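Ticket 167 - Marble sheet will not lie flat on the grooved table
Product: Lestinis table cover, orange and white marble
Site: Clarkton workroom
Status: open, waiting for supplier

Problem as reported
We bought this cover from the Dendville shop in January. It was delivered rolled, and after 14 days on the table two of the corners still curl up. When we cut paper on top of it, the cover moves and the paper moves with it. I would like to know if this is a fault or if I must treat the sheet in some way before use.

What I tried first
I rolled it the opposite way, pattern outside, and left it so for one night. In the morning it was better in the middle, but the corners were the same. Then I put it straight along the table edge and fixed it with clear packing tape. The tape held on the smooth parts and came loose over the grooves.
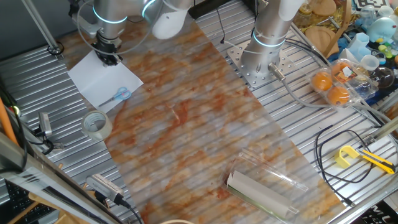

Now I have laid the cover diagonally, so that its edges do not run along the grooves. The sheet is thin enough that the silver lines show through the marble, and I suspect it is too thin for a ribbed aluminium top. The scissors and the tape stay on that side of the table - the yellow utility knife I keep away from the cover, on the bare metal.

Reply from supplier, 14:00
Please do not use heat. Put a flat board under the cover and write again with the result.

My answer
The board we have is 122 cm long and the cover is longer. Can you send the thicker type from the Âu range in exchange? I still have the receipt and the cardboard tube.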